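Prakash rang at five to say the ferry to Relalia was off, wind, maybe tomorrow, maybe not. So. Another night in Murden with the soup already on.

Aishwarya laid places anyway. Four of them. She wouldn't be told.

"He'll row," she said.

"He won't row."

Rain on the tin. November, and the harbour lights going on one by one, that sick orange colour. I chopped the last onion and didnt look at her. Letter still under the fruit – 422 dollars owing on the berth, and Dad's name spelled wrong on the front. 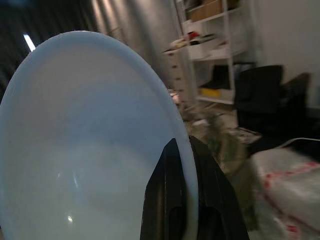

*The big white bowl.*

Mum's favourite, that one. Came over from Pesommont wrapped in a cardigan, 32 years back, and Dad carried it on his lap the whole way. Wouldn't let the steward near it. Or so he tells it. The cardigan gets a diffrent colour every time.

Quarter past eight. Boots on the verandah. Aishwarya up so fast her chair went over.

Not Prakash. Tshepo from the boatshed, soaked through, holding his hat.

"Is your father home?" he said. "Somebody's taken the dinghy."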